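**Folding padded coats on the bed: does any method beat a hanger?**

**marrowfat_pete** wrote:

Our hall cupboard is being ripped out in April and I've been told (by a leaflet that came with a Plendent storage box, so make of that what you will) that a padded jacket will fold down "to the size of a paperback" if you lay it on a bed, tuck the hood in, fold the arms over and roll from the hem.

I don't believe it. I've had a go on the spare bed and what I end up with is a cushion. A large one. It slides about on the quilted cover as well, so every time I press the air out of one end the other end moves off.

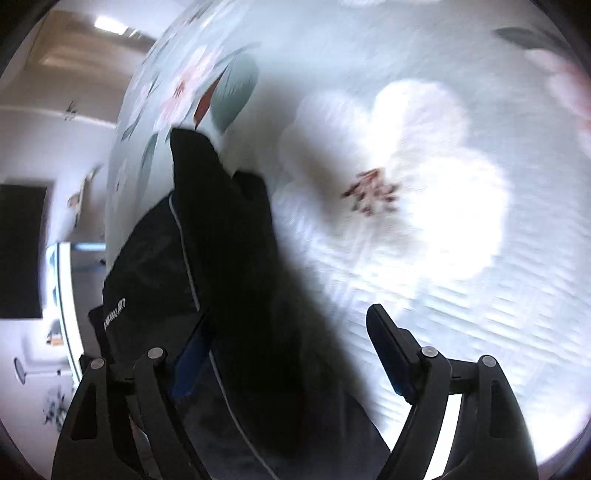
The leaflet also says 30 seconds per coat. I was at it for most of a cup of tea and then the tea was cold. Has anyone here got this to work, or is it one of those things that only works in leaflets?

---

**tin_larder** wrote:

It works with thin ones. The sort of jacket that comes with its own little bag will go down to nothing, and that's what they use in the demonstrations. Anything with a proper hood and some weight in it will spring back the minute you let go.

I own two of the Plendent boxes. The lids are good. The leaflet is rubbish.

---

**quayside9** wrote:

Disagree with tin_larder. I fold all the winter stuff every spring and it's fine, you've just got to do up the front first. People leave the front open and then wonder why it won't hold a shape. Snaps or zip, all the way to the neck, then face down, arms across the back, hood last.

And don't do it on a bed. Do it on the floor or a table. A bed gives under you and you can't press anything flat on something that's already soft.

---

**marrowfat_pete** wrote:

Fair point about the bed, but I haven't got a table that's clear and the floor has a dog on it.

Front was open, yes. I'll try it done up, although I can't see how two little snaps at the collar are going to change how much stuffing there is in the thing.

---

**oddsock_hilary_term** wrote:

They won't. The stuffing is the stuffing. You can squash it into a box, and then it sits in the box squashed for months, and in autumn you get it out and it's flat and you're cold. I did this with a perfectly good coat in one of those Feron vacuum bags and it never plumped up again. Hung it over the bath, put it in the dryer with tennis balls, everything. It went to the charity shop.

Hang them. If the cupboard's going, get a rail. My Dalisay one has been standing in the back bedroom for nine years and hasn't fallen over yet.

---

**tin_larder** wrote:

Was that real down or the synthetic sort? I've had down come back from worse than a vacuum bag. The synthetic never forgives you, in my experience, but I wouldn't swear to it.

---

**oddsock_hilary_term** wrote:

No idea. The label had gone by then.

---

**quayside9** wrote:

So we don't know what it was filled with or how old it was, but it's the folding that killed it? Come on.

---

**oddsock_hilary_term** wrote:

I know what it was like going into the bag and I know what it was like coming out. You fold yours, I'll hang mine.

---

**bristol_board** wrote:

Can I ask about the hem cords? On mine there's a drawstring round the bottom and it catches on everything. If you fold with the cord pulled in, the hem is all gathered and you get a lump. If you let it right out, the toggle ends hang down and get shut in the drawer. I've seen people online tell you to tie them in a bow, which sounds daft to me.

---

**marrowfat_pete** wrote:

Mine's got the same arrangement and I blame it for at least half the lump.

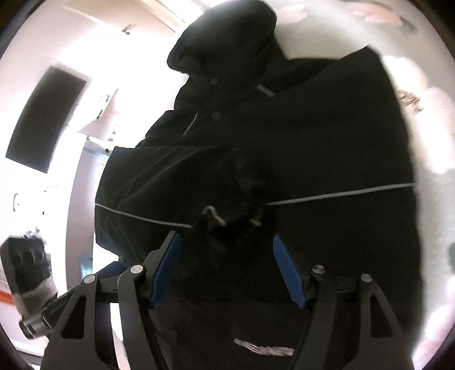

*Hem still gathered, cord and toggle hanging out of the middle.*

I've since let the cord out as far as it'll go and poked the ends up inside the lining. It's better. It is still nowhere near a paperback unless you read very fat ones.

---

**quayside9** wrote:

Well there you are, better. Did you do the snaps up?

---

**marrowfat_pete** wrote:

I did. Made the collar sit flatter, I'll give you that. The hood is as big as ever. Tucked inside it makes a bump at the top, and folded down the back it makes a bump in the middle. I've yet to find a place where it doesn't make a bump.

---

**bristol_board** wrote:

Some of them unzip or unpopper. Worth a look round the neck before you go any further. I had mine two winters before I noticed.

---

**tin_larder** wrote:

If it doesn't come off, roll the coat up and stuff the whole lot INTO the hood. Ugly, but it holds. Won't stack, mind.

---

**marrowfat_pete** wrote:

Hood's staying on as far as I can tell. Tried the stuffing method and got roughly two thirds of the coat in before it fought back.

I priced up a rail. There's a Bernus one with a shelf that would fit behind the door, and it'd do for the boots too, so I'm leaning that way. The box can have the scarves. Will measure behind the door tonight when the dog's gone up.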